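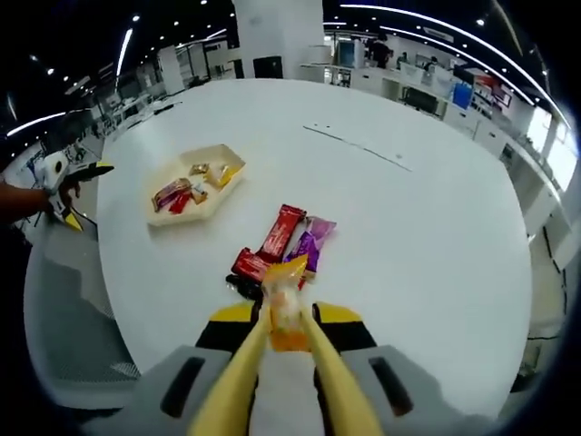 Joltlow Hand-Held Gripper: Setup, Care and Parts

The Joltlow is a two-finger gripper that the operator holds and closes by hand. It is sold by Prollano as a single unit or as a matched pair for two-handed table work. This page covers how to set one up for small wrapped goods, how to look after the fingers, and which parts you can change yourself.

What it is used for

Most of our customers use the Joltlow for picking and sorting light items on a flat table: candy packets, snack bars, sachets, tea bags and similar. Crimped film wrappers are the hardest of these. They slide, they crackle and fold, and the contents move around inside. The setup below was worked out on wrapped candy and also suits most other film packs. Boxes and rigid tubs need less care and can be run on the factory settings.

In the box

Gripper body with fingers fitted
2 spare fingertips, yellow
Hex key for the finger screws
Alignment card
Cleaning cloth
Quick start sheet

The matched pair comes with two of everything except the alignment card, which is shared.

Setting up for wrapped goods

1. Put the gripper on a table with the fingers pointing away from you. Open and close it several times. The travel should feel even from fully open to fully closed.

2. Slide the alignment card between the fingers and close gently. Both tips should touch the card at the same moment. If one side touches first, loosen the finger screw on that side, let the finger settle against the card, and tighten again. Do not hold the body in a vise while doing this.

3. Set the closing stop. Turn it counterclockwise until it is fully backed off, then close the gripper on a sample of the thinnest packet you plan to handle. Turn the stop clockwise until you feel it make contact, then go back half a turn.

4. Pick the sample up by its middle and hold it upright. It should stay put when you tilt your wrist. If it slips, back the stop off a further quarter turn. If the wrapper creases hard or the contents crack, bring the stop in a quarter turn.

5. Repeat with the thickest item. One setting normally covers a mixed tray of candy and bars. If it doesn't, sort in two passes.

6. When using a pair, set up the second gripper with the same sample packet. Mark the stop position on both with a paint pen so they can be checked at a glance.

Handling notes

Approach packets from above with the fingers already open a little wider than the packet. Opening wide every time tires the hand and wears the pivot. Long bars lift best near the center. With packets that overlap in a pile, take the top one first and leave the rest to settle before the next pick.

Keep the tips off the table surface when closing. Dragging them is the main cause of early wear.

Regular care

After each shift, wipe the tips and inner faces with a damp cloth. Sugar dust is the usual problem with candy and will make the tips slick before you can see it. Use mild dish soap if needed. No acetone, no alcohol above wipe strength, and no oil on the tips.

Every 500 picks, repeat the card check in step 2. It takes about 3 minutes.

Once a month, clear the slots in the housings with a soft dry brush and look for wrapper scraps. Put one drop of light machine oil on each pivot and wipe off what runs out.

Changing a fingertip

Replace tips when the edge is rounded, split or shiny. Pull the old tip straight off the finger. It will be stiff the first time. Clean the end of the finger, push the new tip on until it seats, and run the card check again. Change both sides together, even if one still looks good.

Common problems

Packets turn in the grip: tips are dirty, or not meeting evenly. Clean first, then check with the card.

Gripper does not open fully: scraps in a housing slot, or a dry pivot.

Fingers feel loose side to side: tighten the finger screws. If there is still play, the pivot bushing is worn and the unit needs to come back to us.

Repairs

Pivot and housing work is done at our Ramasamy Street bench, run by Thenmozhi Fernandes. Send the gripper with its fingers on and write the stop setting on the return slip. The bench is closed for stocktaking in November.

Works with

Julto wrist straps, Julto storage rack. The older Julto rack without the rubber lip will hold the gripper but can press on the tips, so store it with the fingers facing up.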